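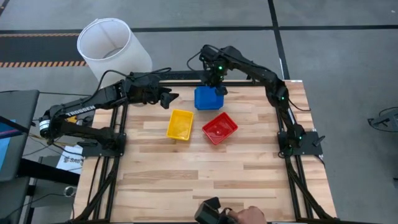
Unit 8: Faults in two-arm cells
Handout for the Nesholm automation short course

Read this before the practical. The fault discussed is the one logged in September on the Hadgu sorting task, and the questions in the workbook refer to it.

Background
The Hadgu task uses two arms on one table. Each arm picks small items and drops them into a container of the matching colour. The arms share the middle of the table, so the controller (Purura, in our case) keeps a minimum gap between them. If the gap is broken, both arms should stop.

What happened
The right arm was lowering towards a container when the wrist camera feed froze. The controller carried on using the last good picture. The gripper came down too far, caught the rim and dragged the container 70 mm towards the other arm. The gap check did not trip. It looks only at the distance between the arms and knows nothing about what an arm may be pushing. An operator pressed the stop 2 seconds later. There was no injury, but one finger mount was cracked.
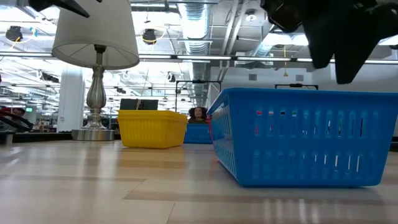
Fig. 8.1 Gripper fingers over the large blue basket. The longer finger ends just above the rim.

Finding the cause
The first guess was a worn finger. This was wrong: the spare failed the same way on the next day's test. The log then showed that the picture time stamp had stopped changing while joint readings carried on as normal. Over a run of 91 picks the feed froze three times, each time while the wrist was turning. The camera plug was found to be slightly loose, with no strain relief on the cable.

Note the order of events. The loose plug was the fault. The missing check on picture age let the fault become a collision.

Clearances
Rim height matters as much as rim position. Changing a shallow tray for a deep basket alters the safe approach height, and the Fodon cell sheet has to be filled in again whenever this is done. Check the approach from both sides, including any container that is partly hidden behind another.

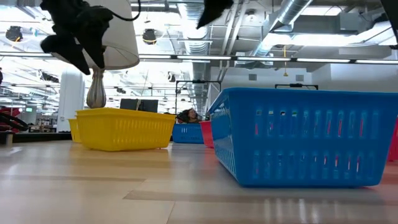

Fig. 8.2 Baskets set close together, with the near red one partly behind the blue. Black gripper parts hang at the top.

Changes made
Pictures older than a set limit now cause a stop.
Cable clipped at the wrist and again at the elbow.
Approach height read from the cell sheet, no longer typed in by hand.
Motor current limit lowered for the last part of the descent.

Before the practical
Find the stop control and test it with the arms at rest. Keep hands and sleeves off the table while the arms are powered. Bring the workbook and a copy of the fault log.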